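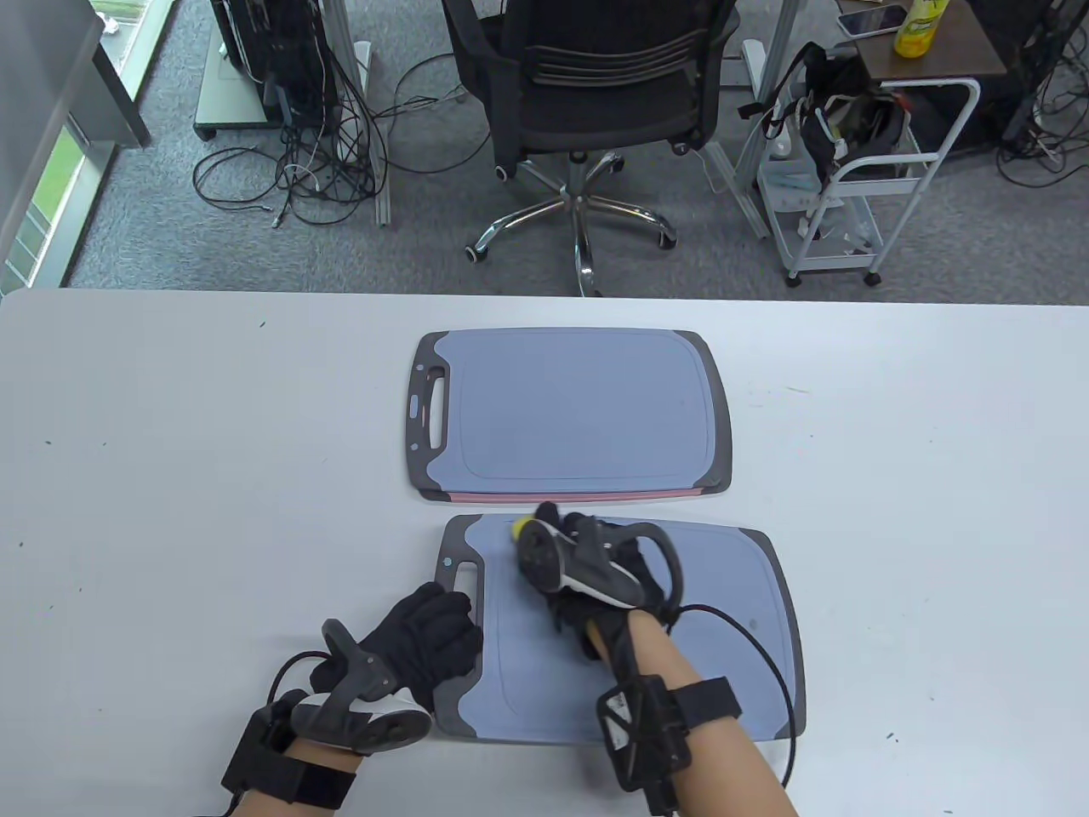 Could the table part start before the talk next time, one visitor asked on the feedback sheet in May, as by the time the boards came out half the group had to leave for the bus. The order of the visit has been changed to suit. Hosts who learned the old order should read this section again before their next open day.

May
By the Nondov demonstration team

Section 5. Running the table demonstration

This section covers the cutting board task as it is shown to visitors at Nondov. Setting up the room is in Section 4. Faults with the tracking are in Section 7, and only the common ones are repeated here.

The demonstration needs two people. The operator wears the gloves and hand controllers and does the task. The host talks to the visitors and watches the recording screen. Do not try to do both jobs.

5.1 Before the group arrives

1. Wipe the table and let it dry.
2. Put out the cutting boards and the sponge. Spare boards are in the store, on the shelf marked Tundener.
3. Start the Tirnex recorder and log in with the open day account. Do not use your own account. Recordings made under a personal account go in with the working data and have to be taken out by hand.
4. Check that both hand controllers are charged. Swap any that show less than half.
5. Type the group code. The code for open days is 1241 and it is the same for every group.
6. Make one short test recording with no visitors in the room, play it back, and delete it.

Note: The recorder takes a while to find the controllers after it has been switched off overnight. Wait for both lights to stay on. Pressing the button again starts the search from the beginning.

5.2 Dressing the operator

1. Put the gloves on first. They should be snug at the fingertips. If there is spare cloth at the ends, go down a size.
2. Fasten the wrist straps over the cuffs or on bare skin, whichever is more comfortable. They should not turn when the arm is shaken.
3. Fit the hand controllers and do up the straps across the hand.
4. Plug in the cables and leave a loose loop at each wrist, long enough for the operator to reach the far side of the table without a pull.
5. Ask the operator to make a fist, open the hand, and turn both palms up. Watch the screen while this is done. Both hands should follow.

CAUTION: Take off rings and watches before fitting the straps.

CAUTION: The operator must not walk away from the table while plugged in. If there is an alarm, pull the plugs at the wrist and leave the straps on.

5.3 Bringing the group in

The largest group we take is 14. School groups are often bigger than this and have to be split, with the second half going to the Hutsuliak arm in the next bay and changing over later. Agree the change-over time with the host there before you start.

1. Bring the visitors in along the window side and ask them to stop at the tape.
2. Ask for phones to be put on silent. Photographs are allowed, but not of the recording screen.
3. Say who is recording and what is being recorded. Anyone who does not want to be picked up by the cameras can stand behind the host, where there is no coverage.
4. Start the task straight away. The talk now comes afterwards.

Keep the opening short. People have come to see the work, and most of the good questions come once they have watched it for a minute or two. The following wording has worked well and you may read it out as it stands:

"The person at the table is doing an ordinary kitchen job. The equipment on the hands records how it is done. Later the same kind of job is recorded with a gripper, and both sets of recordings are used to teach a robot arm."

5.4 The board task

1. The operator places both hands on the near board and holds still. Press Record.
2. When the tone sounds, the operator moves the board to the middle of the table.
3. The operator picks up the sponge from the side and wipes the board from one end to the other.
4. The board is turned over and wiped again.
5. The board goes on the stack. The operator puts the sponge down and holds still with both hands on the table.
6. Press Stop.

Do the task at normal speed. Operators tend to slow down in front of an audience and to lift things higher than they would at home. A slow run is no use as a recording and it looks odd to visitors as well. If the operator drops the sponge, carry on and pick it up. Dropped items are kept in the data with a mark against them.

Three runs are enough for one group. If there is time for a fourth, let a visitor choose which board is used.

5.5 The gripper view

Once the hand runs are finished, visitors are shown what the gripper camera sees. The tool is held low and close to the work, so the picture on the screen is tilted and things near the lens look very large. Tell people this before you switch the screen over — otherwise the first question is always whether the camera has come loose.
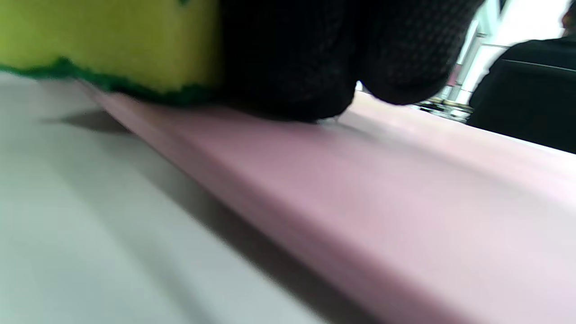

The view can be left running while you take questions. Move the tool slowly, and keep it pointed at the table when you are talking. If a visitor asks to hold it, switch the recorder to Pause first, pass the tool over handle first, and stay within reach.

CAUTION: Keep fingers clear of the jaws. They are not strong enough to cause an injury, but they do pinch.

Children may hold the tool with an adult beside them. They may not wear the wrist straps.

5.6 The talk

The talk takes nearly 14 minutes with the slides. Without them it can be done in less. Leave out the slides on storage if the group is young or if the changeover is running late.

Be careful with questions about when the robot will be on sale. There is no date, and hosts should say so. Questions about Tirnex licences go to the front desk.

5.7 After the group has left

1. Save the recordings and check that the count on the screen matches your sheet.
2. Unplug the wrists before undoing any straps.
3. Put used gloves in the laundry bag. The next operator gets a clean pair, even if it is the same person coming back after lunch.
4. Wipe down the controllers and put them on charge.
5. Rinse the sponge.
6. Collect the feedback sheets and put them in the tray.

Note: If the count does not match, leave the recorder on and write the group time on the sheet. The missing run is usually still in the buffer and can be saved at the end of the day, but it is lost when the power goes off.

Continue to Section 6 for the Hutsuliak arm.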